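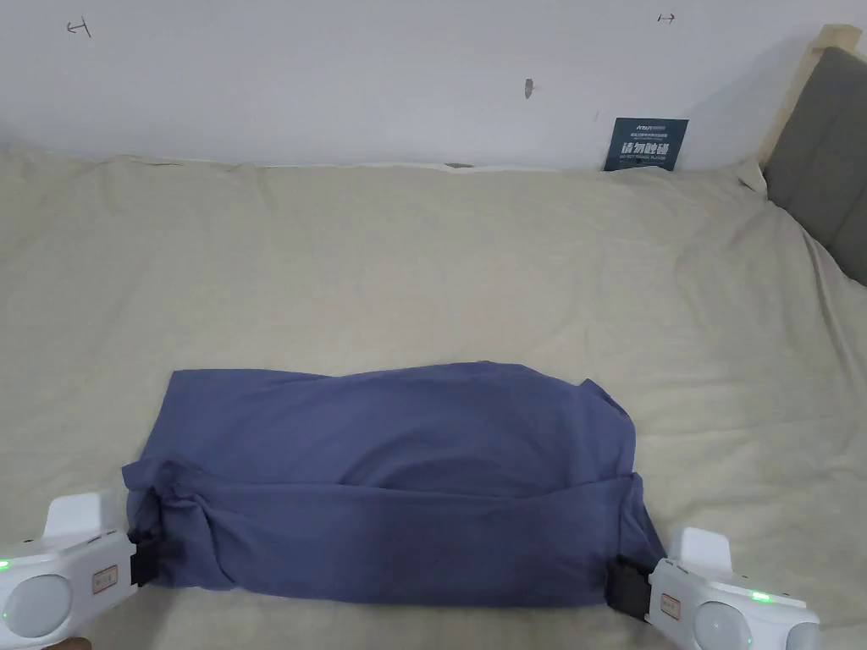
How do I stop clothes from smelling of damp when I dry them indoors in winter?

Spin them a second time, hang them with a gap between each piece, and keep the air in the room moving until the thick seams are dry.

Drying washing indoors, no garden and no tumble dryer
Forum: Home and Laundry

ayten_g
Posted 25/12/2022
I put the short question and answer at the top so that people who search can find them quickly. The answer is the one I received from my neighbour. I would like to hear if you agree with it, as my results are mixed.

My flat in Prakport has two rooms and the windows face north. A shirt needs 24 hours on the rack, jeans need much longer, and by then there is a sour smell in the waistband. I wash at 30 degrees with liquid detergent. The rack stands in the bedroom and I keep the door closed, because the hall is even colder. Should I buy a dehumidifier, or is it a waste of money in such a small place?
Ayten Gezer

dougal_b
Buy the dehumidifier. I have a Dramdale, the smaller one, and in March I stopped using the radiators for washing altogether. It takes nearly 500 ml of water out of one load of towels. Put it beside the rack, shut the door and the window, and leave it on overnight. Mine is noisy, so I would not sleep next to it.
Dougal Buchanan, Dranthorpe

pegbag
I don't agree with Dougal about the window. I have dried clothes for 25 years with the window open a hand's width and never owned a machine. Cold air from outside is often drier than people think.

dougal_b
With the machine on, an open window means you are drying the street. Without a machine, fine, open it.

pegbag
Fair enough, we are talking about two different methods then. But she asked if it was a waste of money, and I still say try the window first.

ayten_g
Thank you both. I tried the window this morning, before my guests came. The room became very cold and the shirts feel the same to me, but perhaps it was too short. One more question – do you fold things as soon as they come off the rack? My mother always laid them on the bed for an hour first.

linen_cupboard
Your mother was right, in my opinion. Cloth can feel dry when it is only warm. Let it cool, then touch the collar and the cuffs. If they feel cool and heavy, back on the rack. If you shut a damp collar in a drawer, the whole drawer will smell. 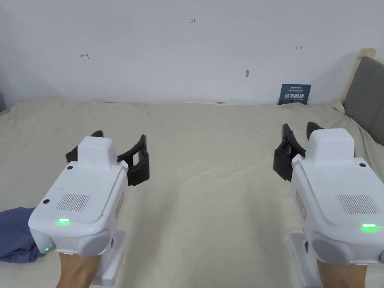 Re: Drying washing indoors – the smell itself

soda_crystals
You are all talking about air, but I think the smell begins in the machine. Clean the rubber seal and the detergent drawer, then run it empty at 90. I had the same sour waistbands until I did that. Also use less liquid. I used Yalçınkaya and poured in a full cap each time, which was far too much for our soft water.

pegbag
Agreed about the seal. Mine was black underneath.

dougal_b
I do a hot wash for towels only. For shirts I find it makes no difference, and it is hard on the colours.

soda_crystals
I meant the machine empty, Dougal. No shirts in it.

dougal_b
Ah. I read too quickly.

ayten_g
I looked behind the seal and I will not describe it. The empty wash is running now. I will also leave 5 cm between the pieces on the rack, although then only half of the washing fits. Does anyone know if the small Dramdale can work in a room below 15 degrees?

dougal_b
Mine slows down a lot in the cold. Look for the desiccant type if your bedroom is like that. They use more electricity but they give some heat back.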